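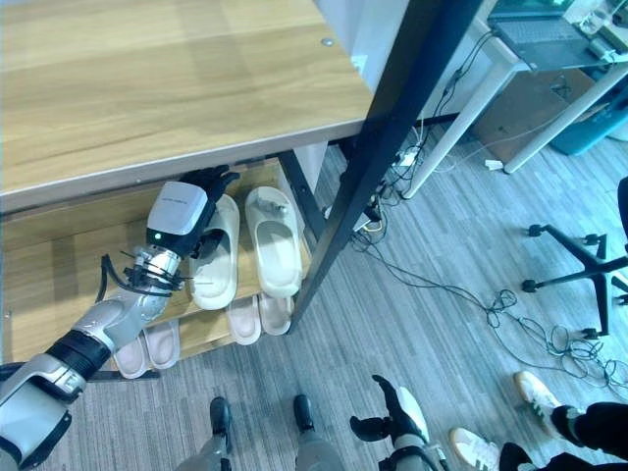 White slides on the lower shelf of the shoe rack.

Clorkstead Game Players' Association
Minutes of the general meeting, 14 March 2022

Present: 23 members in the room, 10 members by video call. The quorum was reached. The minutes of the previous meeting were read and accepted with one correction: the word "console" in point 4 should be "controller".

1. Closing of the Sallard online servers

The chair reminded the members that the publisher Frei has announced the end of the online servers for Sallard. The servers will be switched off in July. The single-player part will continue to work, but the shared maps, the trading hall and the weekly races will not. Our club has used the weekly races for its league during four seasons.

A member asked if the publisher gave a reason. The secretary has read the announcement again and it says only that the number of players is too low to keep the service in its present form. There is no information about refunds for players who bought the season pass this winter. Several members bought it, and they are not pleased.

It was discussed what the club can do. The following proposals were made:

- Write a letter to Frei and ask for a tool which lets players host the races on their own machine.
- Finish the current league season earlier, so that the results are saved before the servers close.
- Move the league to another game.

The first proposal was accepted with all votes in favour. The secretary will write the draft and send it to the members for comments. It was asked that the letter stays polite and does not speak about legal steps. One member would like to include the season pass question in the same letter. After some discussion it was decided to send this as a separate letter, signed only by those who bought the pass.

The second proposal was accepted with two votes against. The last race of the season will be held at the end of June. The two members who voted against wish it to be noted that the shorter season is not fair to players who have missed the first rounds because of work.

The third proposal was postponed, see point 2.

2. Ruteo as a possible league game

Ruteo was shown on the big screen during the break. It is a racing game with a track editor, and the players can host the races themselves without any server of the publisher. The members who tried it found the steering heavy at first but the track editor very good. The colours of the menus are hard to read for one member, and there is no setting to change this at the moment.

The discussion was mostly about the price and about the computers. On the older laptops of the club the game runs, but not smoothly when more than eight cars are on the track. The member responsible for equipment believes that more memory would help. He has asked for a price and the offer is 290 dollars for all the laptops together, installation not included. He can do the installation himself.

Decision: a trial evening with Ruteo will be organized before any money is spent. Members who already own the game are asked to bring their own computer. The memory question comes back at the next meeting.

3. Saving of the Sallard tracks

The club archive has at present 133 tracks which were made by members. They are stored on the servers of the game and they will be lost when the servers close. It is possible to export a track, but only one by one and only from the account of the person who made it. Some of the makers are no longer in the club and it is not sure that they can be reached.

Every member is asked to export his or her own tracks before the end of May and to put them in the shared folder. Please write in the file name the name of the track and the year. The secretary will try to contact the former members by e-mail. Screenshots of the tracks are also welcome, in any format.

4. Room and cables

The extension cord with the loose plug has been thrown away. A new one has been bought and the receipt was handed in. The members are asked again not to leave controllers in the room to charge overnight. The centre closes the building one half hour earlier during the summer, so the evenings will start at 6:30.

5. Other matters

A member offers a used steering wheel with pedals. It can be collected after any club evening, and the first who asks can have it.

The question of younger members taking part in the online evenings was raised, but there was no time left to discuss it properly. It is moved to the agenda of the next meeting, as the first point.

The meeting was closed at 9:20. The date of the next meeting will be sent by e-mail.

Minutes written by the secretary.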